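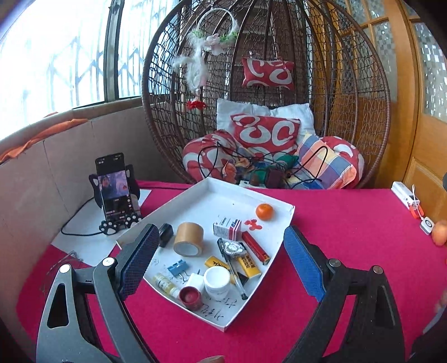
Re: [smallfirms] Monthly newsletter: anyone still opening these?

On Tuesday the Grirnari shop wrote:

> We've sent a newsletter every month since we opened. The list is up to 87
> addresses and the last one was opened by 38 of them, which our web man
> says is "healthy". Sales from it: none that we can trace. He now wants us
> to go weekly and put in a pop-up offering 5% off to new subscribers.
> Has anyone on here done this and lived? We sell lampshades. I'm not sure
> how much weekly news there is in lampshades.

I have done this and lived, though the pop-up nearly finished me. We ran one on the Stistetti site all through October. It appeared before the page had loaded, it appeared again when you reached for the back button, and on my mother-in-law's tablet it couldn't be closed at all, so she signed up twice. We gained 80 new addresses, of which a good few were variations on no@no.com.

My advice, for what it cost me:

Don't go weekly. We managed it for five weeks and by the fourth I was writing about the weather. People began to unsubscribe, and one of them used the comments box to say the weather had been better where she was.

Do ask your web man what he counts as an open. A lot of mail programs fetch the pictures by themselves and the software chalks that up as a keen reader. I would trust clicks, and replies more than clicks. Our best month came from a plain email with no banner, sent at 7.30 in the morning, asking if anybody wanted the last of the old stock before we put the price up. Roughly half the replies were orders and the rest wanted to know why the price was going up.

Split the list if your software allows it. Trade customers at Maldonado Road get one thing from us and the public get another. Before that the trade were being offered free gift wrap.

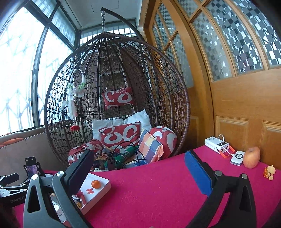

The hanging chair and its cushions.

As for software, we were on Cato until they moved the scheduling to the dearer plan. It was perfectly good and I still grumble about it. With a list your size you could do the job from an ordinary mail account, but get a proper unsubscribe link in there and keep a note of who signed up and when.

Happy to send you the October pop-up wording off list if you'd like something to avoid.

Stistetti (shop and workroom)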